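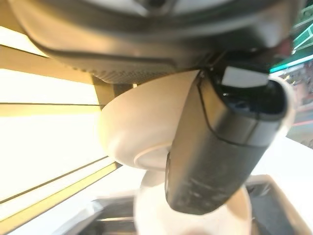 Gripper housing and finger, close view

October
By Farzana Uddin, Drurkstead Growers' Cooperative

Old Vine Recovery Grant: second progress report to the Bustos Foundation

Since our first report, work has continued at both vineyard sites and in the cellar at Brendham. The replanting at Drurkstead is complete. The grant provided for 3,000 rooted cuttings, and all of them were in the ground before the end of spring. Losses over the summer came to 125 vines, most of them in the two lowest rows, where the soil stayed waterlogged well into June. Replacements have been ordered from the same nursery and will be planted after the winter pruning.

The harvest at Pistenstead began nine days later than last year. Manju Rastogi, who manages the cellar, chose to pick the white grapes in two passes so that the shaded side of the slope could ripen fully. The red grapes were picked in a single pass. Rain interrupted the work once, and the fruit brought in afterward was sorted by hand and fermented separately. It will be sold in bulk and will not carry the grant label.

Total production from the grant parcels was 2,412 liters. The whites are now resting on their lees in steel tanks. The reds have finished fermenting and will stay in used oak until at least next summer. Ms. Rastogi considers the reds lighter than she had hoped, with good acidity, and has advised against any new oak.

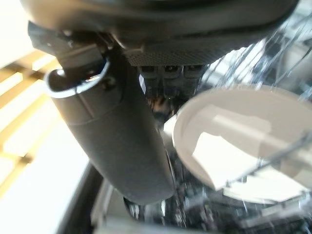 Bottling of the previous vintage took place in August and yielded 2,038 bottles. The original schedule called for May, but the glass supplier closed one of its lines and our order was moved back twice. The delay raised storage costs slightly - the difference was met from the contingency line and no additional funds are requested. Labels were printed locally and show the Foundation's name on the back, as agreed.

Two items in the work plan remain open. The drainage ditch below the lower rows at Drurkstead has been surveyed but not dug, pending written consent from the neighboring landowner. The pruning course for new growers has been moved from fall to late winter, when the vines are dormant and participants can practice on them. Enrollment is open to members of both sites.

We ask the Foundation to approve the transfer of the unspent training funds into the next reporting period. A revised budget table and the nursery invoices are attached. Samples of the bottled vintage can be sent on request, and Ms. Rastogi is available to receive visitors at Brendham once the tanks have been racked.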